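Glaze notebook, Plivthorpe workshop
15th November

Oil spot tests, continued (the Cele black, batch two)

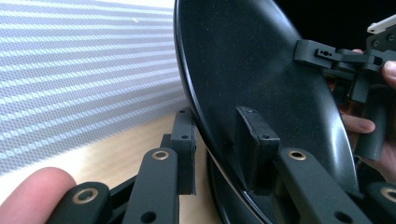

I've been putting off writing this up because the last firing left me in a mood, but Xolani keeps asking what I did differently and I keep giving him three different answers, so it had better go down on paper. The short version is that I changed the cooling and left the recipe alone. I've been after a black that's properly glossy and has small pale flecks all over it, close together, the way you get on that big black oval plate, with the rim picking up a thin bright line when it's tipped up on its side. What I'd been getting up to August was a flat treacly black with three sad blotches in the middle, like something had dripped on it. Aníbal called it the puddle glaze and I'm afraid the name has stuck.

So, recipe first, for whoever has to read my handwriting later. It's still the base we always call Cele, from the old card in the tin, with the iron put up a bit and the whiting left where it was. I mixed it in a 100 gram lot for the tiles, sieved twice, left overnight. It had settled like concrete by the morning (it always does, I don't know why I'm surprised every time) and took ages to stir back up. I put in a pinch of bentonite and it behaved better after that. Note to self: put the bentonite in dry with everything else next time. Adding it to a wet bucket gives you frogspawn, and I spent a good part of the morning squashing lumps against the side with a spatula.

Made 15 tiles from the buff clay, all bisqued together. Three dips, two dips, one dip, five of each. I wrote the numbers on the backs in oxide and then rubbed half of them off with my thumb while wiping the feet, so a few of these results are a guess. I've put a question mark next to those in the table at the back.

Where they sat in the kiln seems to matter more than I'd thought. Top shelf tiles came out browner, with the flecks bigger and fewer. Middle shelf was the good stuff. Bottom shelf had hardly any flecks and a sort of greasy look, and I suspect it never got as hot as it should have. The cone down there was only just starting to nod. I've always loaded the bottom shelf tight to save on electric and I think I need to stop doing that, or at least keep it for the liner glaze, which would come out the same if you fired it on the moon.

Now the cooling. Up to August I was just switching off and walking away, and the kiln drops like a stone at first. For this one I held it at the top for a bit, let it fall, then held it again lower down before letting it go. The controller wouldn't take the second hold to start with. It threw up error 547, which isn't in the booklet, and the only cure I found was to turn it off at the wall and type the whole programme in from scratch. Did that twice. If anyone else gets 547, don't stand there pressing enter like I did, just start again.

The two-dip tiles from the middle shelf are easily the nicest thing I've made this year! Really deep, and the flecks are small and even right across. Three dips ran. One of them ran clean off the tile and on to the shelf and has taken a chunk of batt wash with it, sorry, I'll grind that down before the next glaze load goes in. One dip is too thin at the edges and goes rusty, although Aníbal liked that one best and has taken it home, so if you're looking for tile 11 it's on his kitchen windowsill.

On names, as we can't go on calling it the puddle glaze if we're going to sell any. Xolani wants Cledine, after the cottage his gran had. I quite like it. It sounds like a glaze, or possibly a cough sweet. I'm going to write Cledine on the bucket lid for now and we can argue over it when there's something to argue about.

Waste: all the sieve scrapings and the first rinse have gone in the Wastness tub, the one with the green lid. It's nearly full. Please don't put the copper green in there, someone did last month and I'd been hoping to reuse that lot as a mystery liner.

Things I still want to try:
A longer second hold, middle shelf only.
The same glaze on the dark clay, which I think will eat the flecks, but I'd like to know.
Flat things fired next to upright things. On the tiles I can't tell whether the flecks stretch on a slope, and a wide rim is where it'll show.
Leaving the bung out a bit longer on the way up, as Xolani reckons the bottom shelf isn't getting enough air. I don't think it's that but he was right about the kiln wash, so.

Need to order: whiting, more cones, a new sieve (the fine one has a hole by the rim, I've put tape over it and the tape is rubbish). Kiln is free from tomorrow if anyone wants it for bisque, but leave me the middle shelf posts, please, I've got them set to the right height.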